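Test Log

The procedure was four pages long and had been written by Heike Kohlhase, who did not like adjectives. Step 1 was to verify that the emergency stop was released. Step 2 was to verify that it could be pressed. The team from Skallberg Technical had been performing steps 1 and 2 for most of a semester and had become good at them.

The task for the Endale Cup was bin picking. A team received a bin, a set of household objects it had not chosen, and 45 minutes. The arm had to lift each object out of the bin and put it down in a marked area outside. A lift counted if the object left the bin and stayed in the gripper for the length of the transfer. Dropped objects could be tried again, at the cost of a point. Objects that left the bin by other means did not count, and the rules had a separate paragraph on this, which suggested a history.

Kohlhase taught the class that fed the team. She had spent her earlier career at Vukovon, qualifying pumps, and ran the lab the same way. Every attempt was entered in a bound notebook. Entries were made in ink, at the time of the attempt, by the person who had observed it. The person who had written the code was not permitted to be that person.

Ilse had written the code. Rowan therefore kept the notebook.

"Attempt," Ilse said.

"Ready," Rowan said.

The arm moved to its start position above the bin, paused for the camera, and computed. The planner was called Follero. It had been named by a student two years ahead of them, who had graduated without recording why. It took an image, proposed grasps, ranked them by score, and executed the best one. On most attempts this worked. On the others it executed the best one anyway.

The score was a number between zero and one. Ilse trusted it more than Rowan did. Her argument was that the score had been trained on a large number of grasps and Rowan had been trained on none. Rowan's argument was the notebook.

The arm went down. The fingers closed on the corn, lifted it clear of the bin wall, and carried it across. It was set down inside the mark.

"Corn," Rowan said, writing. "Success. Score?"

"Point nine one."

"Reset."

Resetting was step 14. The arm was parked, the stop was pressed, and a person put the object back in the bin by hand, in a pose that had not been used before. Kohlhase had underlined the last part. In the first weeks the team had put the objects back the way they came out, and Follero had done very well at a problem that did not exist.

The cup was the difficulty. Its wall was thin enough to grasp at the rim if the rim was facing up. When it lay on its side the rim was a vertical circle, and if it also lay against a wall of the bin there was little room for a finger to get in. The handle offered a second option. Follero rated the handle poorly. The suction cup offered a third, and Follero rated it well, which was the subject of the dispute.

"It's a curved surface," Rowan said. "The seal needs a flat patch."

"It needs a flat enough patch."

"How flat is that?"

Ilse pulled up the configuration file. The parameter was called flat_enough. It had been set by the same graduated student, and it had no units.

They ran thirteen attempts on the cup alone. Rowan entered them on one page, with columns for pose, grasp type, score, and result. The suction attempts were the high scores. They were also, with one exception, the failures. The cup rose a short distance, rotated under its own weight, and let go. The pressure trace showed the same shape each time: a fast drop, a plateau, and a leak that began the moment the arm accelerated upward.

"So the seal forms," Ilse said.

"The seal forms when nothing is moving."

"Then we move slower."

They moved slower. At half speed the cup stayed on for longer and then fell from higher up. Rowan wrote this down in the same ink as the rest.

Kohlhase came in at the end of the hour, read the page standing, and turned back to the one before it.

"What is the question you are asking?" she said.

"Whether suction works on the cup," Ilse said.

"You have answered that. You had answered it by the eighth line. What is the next question?"

There was a delay of the kind the arm made when it was computing.

"Why the score is high," Rowan said.

"Good. Do not touch the threshold until you know." She initialed the page, as she initialed all of them, and left to unlock the paint booth for another class.

Ilse wanted to touch the threshold. It was one line. If suction grasps were penalized by a fixed amount, the planner would go for the handle or wait for a better pose, and they could be finished by dinner. She said so. Rowan pointed out that the corn was picked by fingers and the flat items by suction, and that a fixed penalty would be paid by every object in the bin in order to fix one of them.

"You could have just said no," Ilse said.

"No."

She exported the depth images instead. They were gray rectangles with darker shapes in them. On the screen the corn looked like the corn. The cup had a hole in it.

It was not a real hole. Where the surface was glossy, the depth camera had received too much light back and reported nothing. Follero did not accept nothing as an input, so a routine upstream filled the gap with values taken from the edges. The routine was simple and drew a straight line from one side of the gap to the other. In the middle of a rounded plastic cup there was now, as far as the planner knew, a perfectly flat patch. It was the flattest thing in the bin. It scored accordingly.

Ilse looked at this for some time.

"It's aiming at the highlight," she said. "It picks the one place where it can't see."

"Write that down," Rowan said, and then, remembering whose job it was, wrote it down.

The repair was eleven lines. Filled pixels were marked as filled, and a grasp whose contact patch was mostly filled was given no suction score at all. Finger grasps were left as they were. Ilse wrote it, and Rowan read it aloud back to her, one line at a time, which was step 22. On the ninth line she found that she had inverted the mask. As written, the planner would have used suction only on surfaces it could not see.

"That would have been consistent, at least," Rowan said.

They checked the clamps on the far corners of the bin. They released the stop, pressed it, and released it again. Rowan turned to a new page and wrote the date at the top, 29 May 2024, and beneath it the revision number of the code and the speed setting, which had been returned to normal. 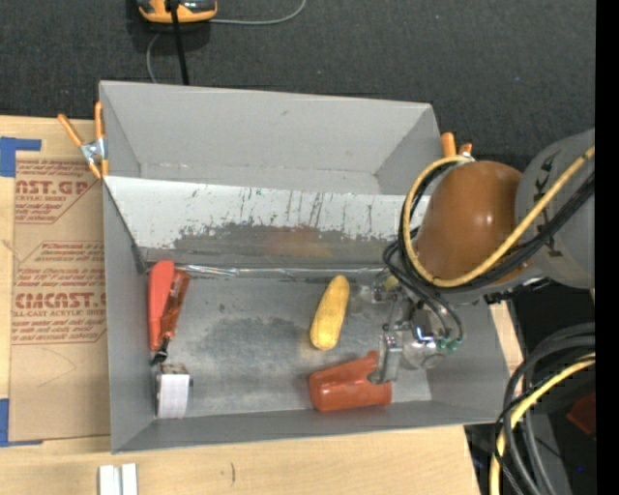
Cup on its side against the front wall, gripper lowered. First attempt after the mask change.

"Attempt," Ilse said.

"Ready."

The planner took its image. The list of candidates came up on the screen, shorter than before. The suction entries for the cup were gone. At the top was a finger grasp at the rim end, with a score of 0.58. Ilse had not seen a number that low at the top of the list since the winter.

"It's less sure," she said.

"It has less to be sure about."

The arm descended. One finger went to the outside of the wall and the other had to find the inside. There was a scrape, plastic on metal, and the joint torque on the screen rose and stopped short of the limit. The fingers closed. The cup shifted against the wall of the bin and then did not shift.

It came up tilted. Rowan had the pen on the paper and did not write anything. The rules required the object to stay in the gripper for the length of the transfer, and the transfer was not complete. The arm crossed the bin wall with a clearance that Ilse would later increase. It moved over the mark, lowered, and opened. The cup rolled through half a turn and stopped with its handle on the table.

"Success," Rowan said, and wrote it. "Score point five eight."

"Again," Ilse said.

They did it again. The second attempt succeeded and the third did not, because the reset had put the cup with its rim to the wall and there was no grasp to be had. Follero returned an empty list. It had never done this before, and the program that called it had no instruction for the case. The arm stayed where it was. After 30 seconds a watchdog timer expired and printed a message in capitals.

"What do I put?" Rowan said. "It didn't fail. It didn't attempt."

The notebook had a column for success and a column for failure. They consulted the procedure, which did not cover it either. Rowan ruled a third column in the margin with the edge of a calculator and headed it "Declined."

Kohlhase read the page the next morning. She read the line about the highlight twice. At the third column she took out her own pen, and Ilse prepared to defend it.

"This needs a behavior," Kohlhase said. "If it declines, what does it do? You have 45 minutes on the day. It cannot stand there."

"It could go on to a different object and come back," Ilse said. "The others might get moved out of the way."

"Or nudge the cup," Rowan said. "Push it off the wall and look again."

"Which is better?"

Neither of them answered. Kohlhase appeared satisfied with this. She initialed the page, including the margin, and added a line to the master copy of the procedure, between steps 16 and 17. The cup event was in July. She told them to design the comparison before they wrote any code, with the same poses for both methods, and to have it on her desk by the end of class.

Rowan turned to a clean page and ruled three columns.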